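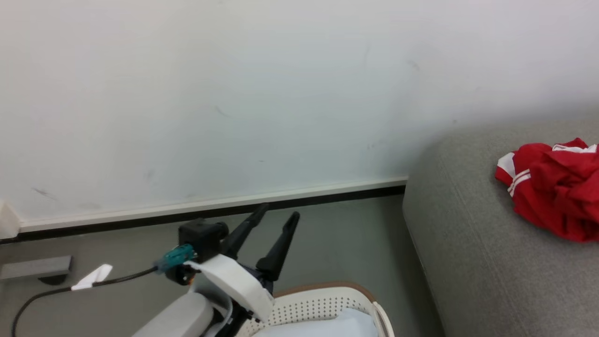 Red jacket on the gray seat, arm by the wall. July.

Home | Diary | Older | Newer | About

Back at my desk by four, still chewing on the meeting. Grivow wants the arms doing the room resets at Trelham before the end of summer. Picking up clothes, putting chairs straight, the stuff we do between bookings. They say 60 resets a week to start and 300 once it "settles". I wrote both numbers down and put a question mark next to the second one.

I don't hate the thing. It's quieter than I expected and my knees would love to never see a baseboard again. But every slide said we would be "freed up", and when I asked what for, I got a page about training that had no dates on it. My guess is we end up minding it. Same shift, same pay, more standing – and a login.

They also want us to write down every time we step in to help. I asked who reads that. Weris does, apparently, whoever they are this month.
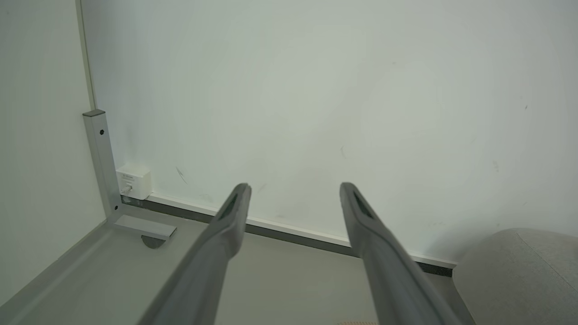

Ekwueme told me over coffee that the last place had the same talk, and that after a year the crew was smaller and the ones left spent their mornings clearing error messages. The work did get lighter, though, and a couple of people were glad of it. I keep going back to that part.

I'll keep my own log next to theirs. Need to buy a notebook, and ask again about the evening hours.

Contact | © Trelham diary pages | Back to top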